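Jibrin Hand-Teaching Kit Review: A Month of Dragging a Robot Around

I've had the Jibrin kit bolted to my bench since the beginning of November, and I wanted to get my thoughts down before I forget how annoyed I was in the first week.
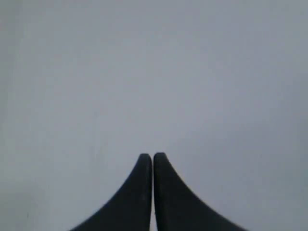 So, price first. I paid 700 dollars for the kit, which gets you the leader handle, the wrist camera, the gripper fingers and a license for the Hodar recording software. You bring your own arm. Mine is a secondhand Troser, and mounting everything took me most of an evening (the screws they send are too short for the Troser plate, so have some spares handy!).

There are 2 ways to teach it. You can grab the arm and push it through the job yourself, or you can sit back and drive it with the handle. I figured I'd love the first one and it wore me out fast - my shoulder was sore after twenty minutes, and my own hands kept getting into the camera view. The handle is so much nicer. There's a tiny delay that bugged me to begin with and then I stopped noticing it.

I recorded 1256 demos in all, mostly picking up bottle caps and dropping them in a bowl. A lot of the early ones are garbage. I'd hesitate, miss, go back, and Hodar saves all of it unless you hit the discard pedal. Mahfuz Sikder, who got his kit before I did, told me to start every run from the same pose with the gripper shut, and my recordings got way cleaner after that.

What I like: the fingers are slim at the tips, so you can see what you're reaching for. The handle has a nice springy squeeze. Playback is dead simple, too.

What I don't: the manual is four pages long and one of them is a warranty card. Hodar slows to a crawl once a folder goes past 2000 files. And there's no force feedback at all, so I crushed a few paper cups learning how hard to squeeze.

I tried the Justar handle at a friend's place and it does feel more solid, but it costs a lot more and only works with their own arm. For a home bench I'd buy the Jibrin again. Four stars, and please, longer screws.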